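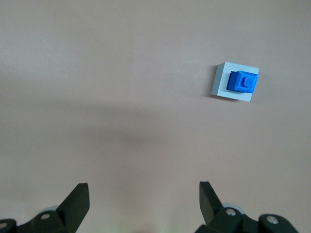 2021年3月23日，星期二。Prunow纸质文献修复室工作记录，项目为Rurkari地图集托裱及去污，本日内容为浆糊复配、试样检查标准修订及压平安排。修复室此前对“色调不匀”一项的登记口径不一致，同一张图页经两次检查，一次记为旧水渍，一次记为光线影响，后续处理意见因而相互矛盾。经讨论，今后凡登记色调差异，须先排除阴影。图中米粉色平面中部横贯左右的一条暗带即属阴影，其边缘柔和，与上下较亮处之间没有明确界线，下方又转为偏暖的色调；这类过渡与纸张局部氧化造成的变色十分接近，仅凭一次目视不宜下结论。水渍一般有较清楚的外缘，缘上常见积聚的褐色物质，可作为区分的依据，但早年经过水洗的图页外缘已淡，此项依据不能单独使用。

登记程序修订如下：

1. 图页平放，关闭侧面灯光，以顶部漫射光观察一次，记录所见。
2. 图页水平旋转半周，再观察一次。暗区随图页移动的，按纸面变化登记；暗区位置不动的，不予登记。
3. 两次所见不能判明的，记“待查”，不写推测性成因。
4. 透光检查与上述两次分开进行，结果另栏填写。

地图集全套共251张图页，其中68张背面有早年加裱的衬纸。衬纸与图纸收缩不一致，四角起翘，折痕处已有脱层。此批图页应先揭旧衬，再议去污，次序不得颠倒。第三册中有两张着色较重，绿色部分疑含铜质颜料，背面已见褐变，暂不作任何湿处理，留待取样意见。

## 浆糊

上午复配小麦淀粉浆。取去筋淀粉100克，以冷的去离子水浸泡过夜后倾去上清液，补水至规定浓度，隔水加热，持续搅拌至呈半透明。本次搅拌中途停顿一次，底部略有结块，过筛两遍后可用，但手感较上一批偏稠。仍按原稀释比例试刷，刷痕明显，纸面受潮不均，遂再加水调稀。调稀后的一批用于Nesska薄楮纸，延展尚可，未见纸纤维被刷毛带起。

Quiroga牌甲基纤维素与淀粉浆混合使用一事，前次记录中有不同意见。主张混用者以揭取方便为由，主张不混用者以老化数据不足为由。本日按两种配方各制一组试条，置于同一吸水纸夹层内压平，待6月统一作剥离比较。在取得结果之前，正式图页一律使用纯淀粉浆，不得例外。

浆糊存放时间亦需明确。现行做法为冷藏保存，用至出现异味为止，此说法过于含糊。改为标明配制日期，每日使用前检查表面有无水分析出及菌斑，出现任一情况即整份弃用，不得刮去表层后继续使用。容器每次换浆前须以热水刷洗并晾干。
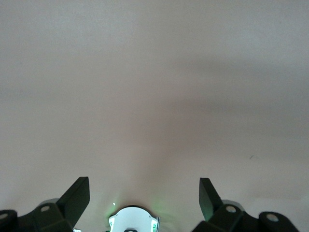
去污前的点状污迹登记也作相应调整。原登记表只设“霉斑”“墨点”“虫污”三栏，工作人员遇到无法归类者往往择近填入，造成统计失真，现增设“未定”一栏。点状污迹尺寸虽小，在大面积均匀底色上却最易影响观感，如图中靠右侧的一处细小深色痕迹，整个平面上明显的瑕疵仅此一处，目光自然落于该处。地图海域部分留白多，情形与此相近，一个小点可能被误读为岛屿、礁石或测深符号。对此类小点，处理前应与同版图对照，确认并非印刷内容后方可动手。无同版图可供对照的，保留原状，并在记录中注明位置。

干法清洁仍以软毛刷和橡皮屑为主。橡皮屑须先在废纸上试用，确认不留油痕。清洁时由中心向外单向移动，不得往复摩擦。图面有手工设色处，橡皮屑距设色边缘应留足余地，宁可留有少量浮尘。上周在第二册某页试用海绵擦拭，背面效果较好，正面则使纸面光泽发生变化，侧光下可见，故海绵仅限背面使用，此条已补入操作规程。

湿法去污暂缓。原因有二：其一，本室去离子水设备的滤芯到期，电导率读数偏高，新滤芯尚未到货；其二，部分图页的红色界线遇水有轻微晕散，点试范围不足，不能代表全册。点试应在每种颜色、每一册中分别进行，以滤纸轻压后观察转移情况，结果逐页填写。前次以一页代表全册的做法不再沿用。

## 压平与温湿度

已托裱的图页不宜急于上板。近日室内湿度起伏较大，上午偏干，下午开窗后回升，上板图页边缘绷得过紧，其中一张左下角浆口处裂开约一指宽。裂口未伤及图心，已取下回潮，改用夹层压平。夹层自下而上依次为木板、毛毡、吸水纸、无纺布、图页，再按相反次序覆盖。吸水纸首日更换两次，其后每日一次，换下的吸水纸晾干后方可再用。

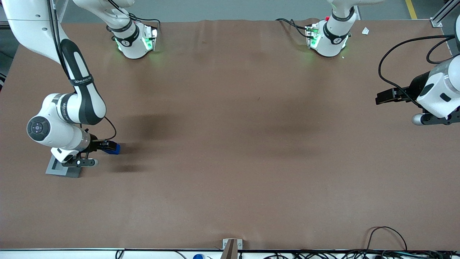

压重方面，以往各组自行取用铅块与书本，重量不一，同一张图页两端的压力往往不同，干后易出现斜向波纹。现统一改用整块压板，板面须大于图页各边，不得以小块拼接。纸张定量偏低的图页应减轻压重，避免印版凹痕被压平；铜版图的版痕属于重要的版本信息，一旦丧失无法恢复。检查版痕时以侧光为宜，检查完毕即关闭侧光，以免影响邻近图页的色调登记。

试条编号继续沿用册号加页号的格式，铅笔书写于背面右下方，不得使用不干胶标签。本日发现两根试条编号重复，经核对浆糊批次后已更正，原编号划去但保留可辨。

材料方面，Nesska薄楮纸存量已不多，拟续购300张，规格与前批相同。到货后应先作酸碱度抽测，并与前批对照纸色。前批纸色略黄，与图集用纸较为协调；如新批偏白，则考虑以植物染液调色，染后须充分漂洗，另作耐光试验。无纺布尚足，毛毡有两块边缘起毛，移作垫底使用。

待办事项：

- 揭旧衬的湿敷时间尚未确定，先以十分钟为起点，每次延长不超过五分钟，逐次记录衬纸松动情况。
- 含铜颜料图页的取样申请需补附位置示意图。
- 登记表新版印出后，旧表停止使用，已填旧表不作誊改，仅在页眉加注“旧式”。
- 滤芯到货后测电导率，连续三次读数合格方可恢复湿法处理。
- 裂口图页明日下午复查，回潮充分后补浆。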